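How to Sort a Mixed Toy Basket into Three Boxes

By Kanini Rugemalira

A basket of small toys fills up faster than it gets sorted. The method below uses one shallow wire basket and a set of three boxes with a round hole in each. Allow one box per category and set the categories before you start.

What you need
Shallow basket with a rim
Three boxes, each a different color
Felt or cloth to cover the table
Kuno paper labels, pack of 100

Step 1. Cover the table
Felt keeps balls from rolling off and cuts the noise. Put the basket in the middle and the boxes directly beside it.

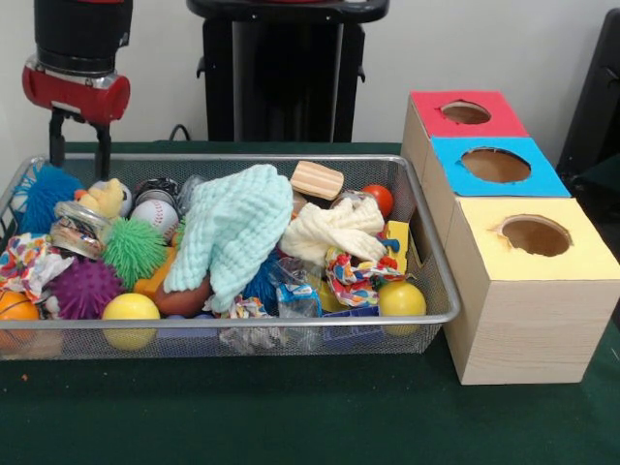

Smooth the felt toward the edges and check that the boxes stand level. If they rock, fold a label backing under the low corner.

Step 2. Assign the boxes
Pick categories by feel. Ours are smooth balls, spiky balls, and blocks. Write each one on a label and stick it to the side of the box, clear of the hole. Fabric and rope stay in the basket until last. 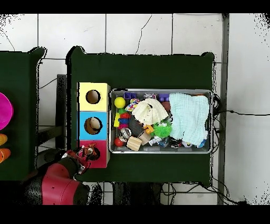 Yellow, blue and pink boxes in a row beside the tray.

Step 3. Lift out the cloths
Large cloths hide small parts. Raise each one by the middle, shake it over the basket, and fold it to one side. Keep jars and tins upright on the felt and test their lids.

Step 4. Sort by size
Start with the smallest pieces. Try every ball against the hole before dropping it in — soft spikes bend and pass through, a hard ball of the same width will not. Anything too big goes back in the basket. Stop filling at 4/5 of the depth.
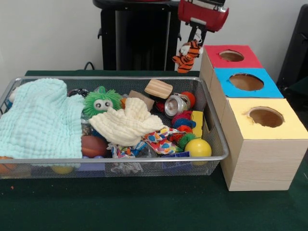

Can the sorted toys go back in without washing?
Hard plastic and rubber can, after a wipe with a damp cloth. Fabric and rope should be washed and fully dried first.

Step 5. Return the rest
Lay the oversized balls along the sides of the basket, then the rope toys, then the folded cloths on top. Braided rings take less room flat. Leave the rim clear so the basket can be carried by it.
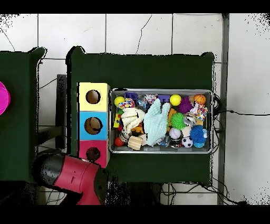

Pudley, June

Revised after a note from Digby Harawira, who found that labels lift from painted wood. Press them onto bare wood and leave them for 5 minutes before handling the box. Repeat the full sort when the basket no longer sits flat on its shelf.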